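From: Saron Yilma
To: traslow-dev
Date: 2021-10-30
Subject: Re: [traslow-dev] planner stalls when both arms are near the table

Hi Lemlem, hi everyone,

Sorry for the slow reply, I wanted to have numbers before I opened my mouth.

> On our side the two-arm planner in Traslow gives up a lot more than it
> used to. Single arm goals are fine. As soon as the left gripper is parked
> over the table and we ask the right arm to bring the paddle in, we get
> "no valid start state" or it just sits there until the timeout. I rolled
> back Belay to the previous tag and it didn't help. Is anybody else seeing
> this, or is it our scene file? We're on the stock collision margins, I
> think.
>
> Lemlem Demissie

Yes, I'm seeing it too, and I don't think your scene file is to blame (or not only your scene file). I ran 109 start and goal pairs overnight with both arms over the white surface, and 33 of them failed. Then I went through the failures one at a time, which was a very dull morning, and 30 of those were the start state being rejected before the planner had drawn a single sample. So the planner isn't slow at all in those cases. It's being told it already has a collision and it keeps retrying the same check until the clock runs out. That explains the "just sits there" part, by the way – the retry loop swallows the error and you only get to see it with the log level turned up.

The collision it reports is between the paddle and the arm that's carrying it. The paddle is a thin plate on a thin rod, and when we attach it in Kameta the attached object is supposed to inherit a list of links it's allowed to touch. That list gets built from the first arm's group name. For the left arm, lovely. For the right arm you get a list of left arm links, and the checker quite reasonably complains the moment the rod overlaps the right wrist by a hair.

A quick way to see if you have the same thing: load your scene, attach the paddle to the right arm, and print the allowed pairs. If every name in there starts with `left_`, welcome to the club. Until there's a fix you can pass the list yourself:

```
touch_links: [right_wrist, right_tool_mount]
```

With that in place my run went from 33 failures to three, and those three look like honest ones where the goal really is a bad pose. I haven't touched the margins.

I have a patch for Kameta on my branch. It's small, but it changes the signature of the attach call, so the Nikeck bindings will need a rebuild too and I'd like somebody other than me to try that before it goes in. Lemlem, would you have time? Your setup is different enough from mine that it would be a proper test. If your build takes as long as mine, start it before lunch.

One other thing I noticed while I was in there. The retry loop has a hard-coded limit of 16 and then starts over from zero if there's time left on the clock. I can't think of a reason for that. Does anyone remember why it was done? If I hear nothing I'll make it return the first start state error and stop, and we can argue about it in the review.

I'd also love to get rid of the group name lookup completely and read the links from the robot description, but that's a bigger job and I won't get near it before December. If somebody wants to take it, please do! I'll happily write up what I know.

The start pose I used for the worst group of failures is pasted in at the bottom. Left gripper up, right arm reaching in with the purple paddle, small black pieces on the surface between them. I can send the joint values and the scene file to anyone who wants to try it at home.

Saron 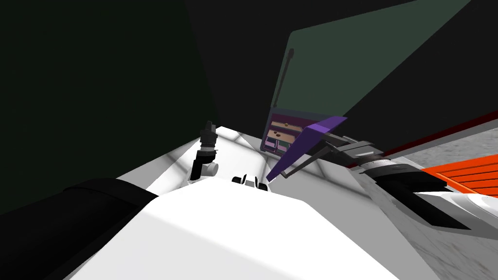 PS. The joint values are in radians, and the left arm comes first. If you load them with the old Belay script it'll swap the two arms without a word, so use the new one.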